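Wuro tablecloth, mint green with the white grid lines. Had it on the table since December so this is a fair go at it I think.

Good stuff first. Color is soft, goes with pretty much anything. Covers my whole table with enough hanging down the sides. Washes fine, cold, no bleeding. Paid 21 dollars, the Duvum one I nearly bought was way more and only came in gray.

Not so good – it wrinkles. Ironed it twice, the lines still go wavy by lunchtime. If crooked squares bug you, get something heavier. Also it slides a bit when you pull a plate toward you. Listing had 571 reviews and hardly any mention of that, wich surprised me.

I mostly read and do paperwork here, not much fancy dinner going on. Fine for that. Currently halfway thru Billion Dollar Brand Club, the Chinese edition, and pens don't poke through the cloth when I take notes.

Four stars. Would buy again on sale.

– Zahira Khoo 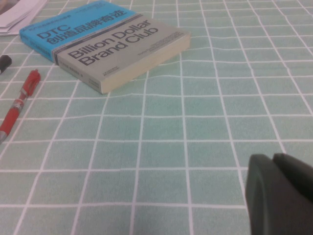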